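Our comparison of two grippers for desktop disassembly continued at the Stastthorpe workshop on Monday. The Jistari unit was fitted for work around the processor socket, where thermal paste makes any grip uncertain.
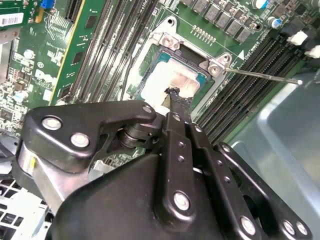
Desjardins asked whether softer pads would hold better on a smeared surface. They may – a set is on order.

Controller settings were left unchanged for both units, and 17 trials remain.
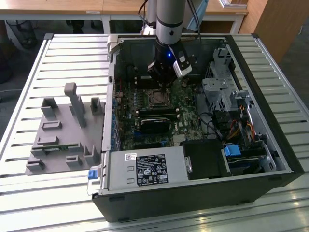 Clearance inside the case will be assessed next, with the approach speed reduced.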